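Service of Process and Self-Represented Plaintiffs: A Review of Small Civil Dockets

Student project report, Civil Procedure Practicum
Group members: Celina Domański, Hazem Hegazy, Dwynwen Parry
Supervisor: Pankaj Srivastava

1. Question

The project asked how often a civil case filed by a person without a lawyer ends because the defendant was not properly served, and at which step the service failed. We did not look at whether the underlying claims were good or bad.

2. Material

The source was a set of 2,642 closed docket entries supplied to the practicum by the Alexiou archive. The entries had been stripped of party names before we received them. From these we drew a sample of 600 cases in which the plaintiff was self-represented at filing and remained so until the case closed. Cases in which a lawyer appeared later were left out, as were appeals, evictions and family matters.

Each case in the sample was read by two members of the group. Where the two readings differed, the third member read the file and the majority reading was entered. Tineke Stevens, the course librarian, checked our reading of the older docket codes.

3. Method

A case was coded as a service failure only if the closing order named service as the ground for dismissal. Orders that said "failure to prosecute" with no further detail were put in a separate group and not added to the count. This makes our figure a low one. Several of those files contain a returned summons and nothing after it, but the order does not say why the case was closed, and we did not want to guess.

Coding was done in Hirineo, which allows one primary code and any number of secondary codes per file. The address comparison in section 5 was run separately in Zolell. Dates were typed in by hand. Scanned proof-of-service forms could not be read reliably by the software, and handwritten ones could not be read by it at all.

4. Results

In 86 of the 600 cases the closing order named service as the ground. The failures fell into the following groups, listed from most to least common.

Service past the deadline. The plaintiff served the defendant, but after the period allowed by the rule, and had not asked for more time. In most of these files there is no motion to extend.

Wrong person served. The papers were left with a receptionist, a neighbor or a relative living elsewhere. For corporate defendants, the papers went to a store or branch office when the rule required an officer or registered agent.

Service by the plaintiff. The plaintiff handed over the papers in person. The applicable rule requires an adult who is not a party.

Defective proof. Service may have been good, but the proof filed with the clerk was unsigned, undated or missing the place of service.

Summons not attached. The complaint was delivered alone.
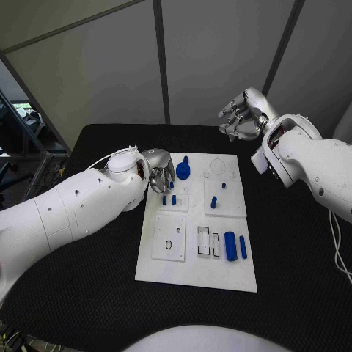
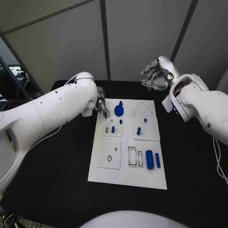 Two white robot arms with multi-fingered hands at a black textured table; a blue part is near the left hand in both views.

5. Address comparison

We compared the address on the summons with the address on the proof of service. A mismatch was more common in the service failure group than in the rest of the sample. Nine of the mismatched files involved the same kind of error: a post office box was given on the summons and a street address on the proof, with no explanation in the affidavit. Courts treated these differently. In some, the judge ordered an amended proof. In others, the case was dismissed without prejudice at the first hearing.

6. Discussion

Dismissal without prejudice allows refiling, but only if the limitations period has not run. We could check this in part of the group only. The docket gives the filing date, while the date of the event is in the complaint, and not all complaints were in the set.

Clerks' offices in the sample used two different instruction sheets. The Priturer version has a box for the name and age of the server. The older sheet does not. We did not have enough files under the newer sheet to compare them, and a later group may wish to request more.

7. Limits

The sample covers closed cases only. Cases in which bad service was noticed and corrected early will mostly appear as ordinary cases in our data. Default judgments later set aside for bad service were coded by their first outcome, so they are not in the failure group either. The coding sheet and the list of secondary codes are held with the practicum office.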